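Nerura Air-Dry Modeling Clay, Soft White

Craft Supplies > Clay and Dough > Air-Dry

Weight: 628 g
Price: 263 pesos
Item code: Lorklow 160

Nerura is a light clay for small figures, beads, charms and little dishes. It is soft from the first minute, so children can press it without getting tired hands. The smell is very weak. It does not need an oven.

Please knead the piece for two minutes before you start. If the clay feels sticky, leave it open on the table for a short time. For joining two parts, put a little water on both sides and press gently. Thin parts dry in one night, but a thick base can need three days. Turn it over in the morning and again in the evening, so the bottom can dry also.
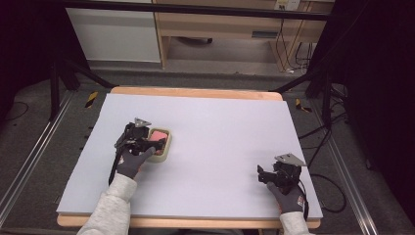
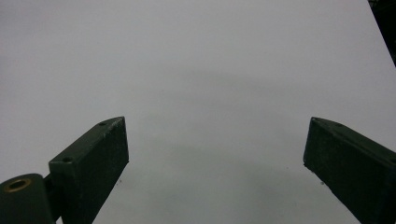

Can I mix color into the clay before it dries?
You can add a small drop of acrylic paint and fold the clay many times until the color is even. Too much paint makes it wet and weak, so for dark colors it is better to paint after drying.

Keep the rest of the clay in its bag, closed well, inside a box with a lid. Finished pieces are not safe for food or for water. A coat of clear varnish protects them from dust.

We send from our shop in Villanueva. Orders over 2000 pesos have free delivery. For school orders, please write to Marilou Gatchalian and tell her how many packs you need and in which month.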